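Subira Mrema had the early shift at Primach and the early shift was hers because she liked it. Coffee, coat on the hook, gloves. Eight years sorting returns by hand.

Then in January, the Stollance arms. Bolted down before she got there.

"You'll be watching it now," Grajales said. The supervisor. Clipboard, new shoes. "Anything it gets wrong, write it down."

"And if it gets nothing wrong?"

"Then it's a short list."

There had been 173 people on the floor in the fall. She didn't ask how many now. The lockers told her – doors hanging open, tape where the names had been.

So. Stool. Notebook. Pen that skipped.

Pink, blue, green, and one can to deal with.

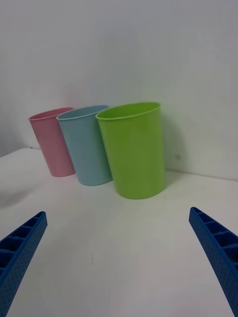
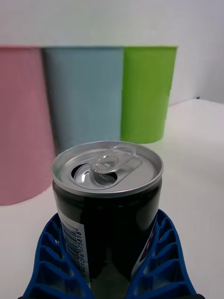
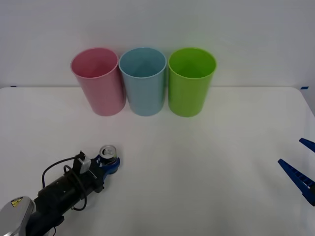
She wrote 6:40, can, and then couldn't think what else to write. Her hands kept wanting to go. Stupid. She sat on them.

It was slow, that was the thing. She could of done seven in the time. She said so to Grajales at break and he said it doesn't take a break, and looked at her sandwich.

At home her son asked was it scary. No. Was it smart? She thought about that, rinsing a plate.

"It's careful," she said.

Next morning a letter in her locker. Volier site, other side of the river, same pay, training provided. They had arms coming too and needed somebody who knew what wrong looked like. Reply by noon.

She read it twice, standing up. Then went and got teh notebook and turned to a clean page.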